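Washing heavy blankets in a front loader

The machine in our building in Carroll is rated for 21 pounds of dry laundry. That number assumes cotton shirts and towels, which collapse as they get wet. Plush does something else. The pile traps air, the blanket floats for the first few minutes, and then it takes on water all at once and settles on one side of the drum.

I kept notes from June on. The best results came from a cold cycle, half the usual detergent, and a spin of no more than 800 rpm. At higher speeds the machine detected the imbalance, stopped, refilled and tried again. One load took 76 minutes to finish a cycle listed at 50.
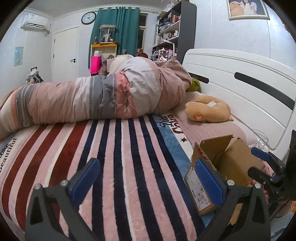
Detergent residue is the second problem. Pile holds soap much better than flat weave does, and one rinse rarely clears it. Color is the third. With dark red and navy bands next to pale pink, as on the striped plush blanket on the bed, I would not go above cold, and I would put a color catcher in the drum the first time. Printed lettering is another reason to keep the dryer on low.

Oľga Tóth wrote to ask about fabric softener. I leave it out. It coats the fibers and the pile goes flat sooner — vinegar in the rinse drawer does no better in my notes.

For drying, I run low heat for 10 minutes, take the blanket out, shake it, turn it over and repeat until the seams are dry. The seams are always last. Next I want to try the larger machines at the laundromat on Hamau Street.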